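Forkinon dining table review: four months of spaghetti and homework

I put off buying a real table for years. We ate at a folding thing from my college days (it wobbled, it pinched, I loved it anyway) until one leg finally gave out in March, and I drove over to the Garport outlet to see what I could get before dinner. 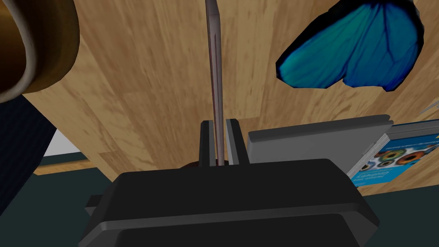
Marciniak

I came home with the Forkinon, marked down by $80 because the box was crushed at one corner. The box weighs 117 pounds, so bring a friend! Assembly took me most of an evening. The bolts all go in with the same hex key, and the legs are labeled underneath, but the sheet of drawings is tiny and I put the cross rail on backward the first time.

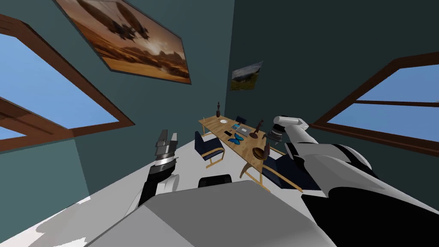 Once I flipped it around, everything lined up and I haven't had to tighten a thing. No wobble, even when my kids lean on the end with both elbows.

The finish is where I have mixed feelings. It's a satin coat, and tomato sauce wipes right off, but a hot mug left a cloudy ring in under an hour and it took me some 16 days of on-and-off rubbing with oil to get rid of it. 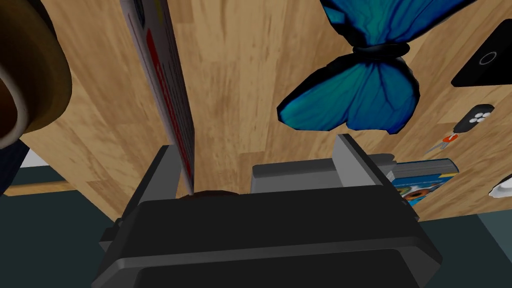 Color was the other big decision. I went back and forth between the dark stain and the natural one, and my sister-in-law voted dark. I'm a sucker for a pale honey top with streaky brown grain and a few knotty patches, though, and crumbs hide in that kind of pattern so nicely. The dark sample in the store showed every fingerprint.

I also looked at the Imdale, which costs more and comes with a leaf. Nice table, but the leaf sat a hair too high on the floor model and it bugged me.

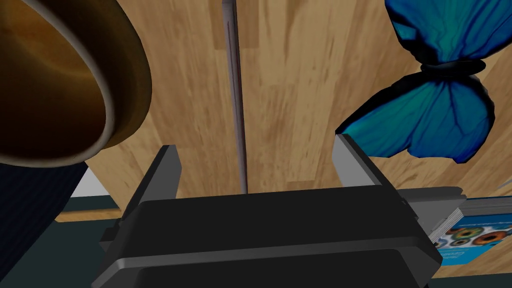

Light wood tabletop.

I'd give the Forkinon four stars out of 5. Buy coasters the same day.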